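4. Findings: how households sort when the bins look alike

4.1 The kitchen as a sorting place

We began this part of the study expecting to write mostly about rules. Councils print rules, landlords pin them up in stairwells, and most of the people we met could recite a fair number of them. What we ended up with is far more interesting! Sorting waste at home is a matter of habit and reach, and of small agreements between people who share a room, and the printed rules come in only when something has already gone wrong.

The households were spread over two neighbourhoods, Erkell and Jusamley, and 191 of them kept a waste diary for us through March. A further group of 50 agreed to a home visit as well, during which we sat in the kitchen, drank a great deal of tea and asked people to talk us through where things went. The visits lasted far longer than we had planned. People like talking about their rubbish, and they are good at it.

Diary entries were coded by hand using the scheme in Section 3, with disputed entries read a second time by Anouk Goossens. In total, 306 entries mentioned a moment of doubt, by which we mean any point at which the writer stopped, asked somebody, or changed their mind after dropping the thing in. We treat these entries as the heart of the material. A kitchen where everything runs smoothly leaves very little trace in a diary, while a yoghurt pot with a foil lid can fill half a page.

4.2 Doubt belongs to the object, and then to the bin

Earlier work on household sorting has mostly placed doubt in the object. Is this card or plastic? Does the greasy part of the box count? Our diarists had plenty of doubts of this sort, and the usual culprits turned up: coated paper cups, padded envelopes, tea bags, the clear window in a bread bag. One Erkell household wrote seven separate entries about the same brand of soup carton and came to a different answer nearly every time, which we found completely delightful to code.

But a second kind of doubt runs through the diaries, and it has had much less attention. People were often quite sure what the thing in their hand was, and unsure which container in front of them was meant to receive it. This happened most in homes where the containers had been bought together, or stood together, or had swapped jobs at some point. "I know it is paper," one diarist wrote. "I have forgotten which one is paper this week."

The words "this week" matter here. Several households moved their bins when they cleaned the floor and put them back in whichever order came to hand. Others emptied both at once and returned the liners to the wrong ones. In a shared flat in Jusamley, the two bins had been given names by a former tenant, and the names had outlived everybody's memory of which bin was which. The present tenants still used them with confidence - and with opposite meanings.

4.3 Side by side

Michiels, in an early paper on storage in small homes, argued that containers for related things drift towards each other over time. We saw this again and again. Bins that began in separate corners ended up as neighbours, usually near the worktop where food was prepared. The gain is plain enough: one short movement serves for everything, and a person with wet hands does not have to cross the room. The cost is that position stops telling you very much. "The one by the door" is a fine label, and "the left one" is a poor label as soon as somebody moves the pair.
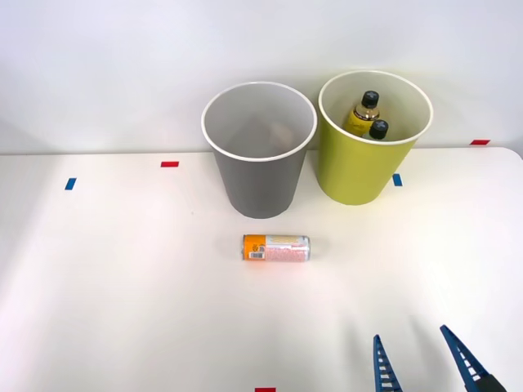 Figure 7. Two round, open-topped waste bins placed side by side; the left-hand bin is grey with a thin white rim. Photo: Gevex.

Open tops also changed how people behaved. With a lid, the decision is made before the bin is opened, and the diaries suggest that it is rarely looked at again. Without one, people glanced in and took their cue from what was already there. We came to call this reading the bin. A single envelope lying at the bottom was enough to settle the matter for the next person along, and the next, so that the first item of the day often fixed the use of the container until it was emptied. When the first item was wrong, the mistake spread with great politeness through the whole household.

Reading the bin worked least well just after emptying, when there was little or nothing to read. Doubtful entries gathered in exactly those hours. One family had found a lovely answer to this: whoever changed the liners dropped a scrap of newspaper into the paper bin straight away, as a sort of opening move. They did not think of it as a system and were surprised that we wrote it down.

4.4 Colour, and what people say about it

Colour was the feature people mentioned first when we asked how they told their bins apart, and it came up much less in the diaries themselves. We think both accounts are true. Colour is easy to name to a visitor, and it does help newcomers and children, who asked about it often. Long-standing members of a household seemed to steer by the feel of the room and noticed colour only when a bin had been replaced.

Where the household colours disagreed with those on the street containers, people managed by translating ("our grey is their blue"), and most did so without any trouble. Guests were the exception. Nearly every account of a guest in the diaries includes somebody reaching back into a bin after the visitor has left, and we return to these small rescues in Section 5, where the question is who in the home does the correcting.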